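Tamsin Calloway
@tamsincalloway
December 2019

Right, I have fallen down a hole about signet rings and I'm dragging you all in with me. Thread, quite a long one, get a tea.

2/ It started with my gran's ring. Nine carat, oval face, worn so smooth you have to tilt it under a lamp to find the initials. It came to me in the autumn and it doesn't fit a single finger I own except my thumb.

3/ So I took it to three places. First one, a chain in the big shopping centre, said they'd "send it off" and couldn't say where or to whom. No thank you!

4/ Second was Mandard, on the hill in Skesstead, the shop with the green door. Lovely people. They measured me twice, once straight in from the cold and once after I'd warmed up, and the two sizes were different. If you're buying a ring in winter, do ask for this.

5/ Third was Makis Rallis, who works from a bench at the back of Güneş (the repair place by the station, they mostly do watch straps and clasps). He looked at the inside of the band through his loupe for ages and then told me it had been resized before, badly, with a lump of the wrong solder.

6/ I had no idea. Gran never mentioned it. My mum reckons it was done in the sixties, when it came down from HER uncle, so it's been on the move for a while.

7/ Things I've learned about signets, since you're all asking (two of you are asking):

Oval is the old standby but cushion shape is everywhere now. I like cushion on other people.

8/ Little finger is tradition in this country, but wear it where you want. I've got long skinny fingers and it looks daft on my pinky, so it's going on my right ring finger and my aunt can write me a letter.
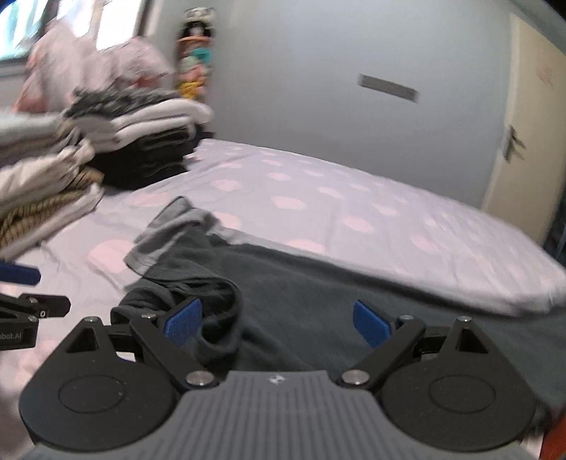

9/ WHAT IT COSTS

OK, money, because I always want to know and people go so coy about it. Resizing plus cleaning out the old solder: £45. I'd braced for far more than that.

10/ Re-cutting the initials deeper was going to be extra and I've said no for now. I go back and forth. Part of me wants to be able to read them. Part of me thinks they were worn down by her doing the washing up for half a century and I should leave them be.

11/ For comparison, I priced up a brand new one in the same weight. The plain one I liked from Prunasen is £499, and that's before any engraving. Very pretty, nice chunky shoulders on it, but it's hollow at the back and you can feel it as soon as you pick it up.

12/ Hollow isn't a crime, by the way. It's lighter and cheaper and loads of people prefer it. It just means you can't have it cut very deep, so ask before you fall in love with a fancy crest.

13/ Also saw one in Mandard's window with a carved bloodstone for £4,000 and stood there breathing on the glass like a Victorian orphan. Dark green with little red flecks. I think about it when I'm brushing my teeth.

14/ Somebody replied asking about seal engraving versus ordinary engraving. Seal is cut deep and back to front, so it reads the right way round when you press it into wax. Ordinary is shallower and reads properly on your hand. Gran's is ordinary. I own no wax.

15/ And yes @ the person who said rose gold, I did try rose gold. On me it looks like a plaster. You do you though!

16/ If you're buying one for someone for Christmas and you don't know their size, borrow a ring they wear on the SAME finger and get it measured in a shop. String round the finger while they're asleep is rubbish, my ex did this and I got a bangle, basically.

17/ Makis says mine'll be ready Friday week. He's also given me a telling off about wearing it while I do the bleach, so that's going on a note by the sink.

18/ Will post the ring when it's back. Meanwhile show me yours please, especially if there's something odd engraved on it. I've already had one with a leek.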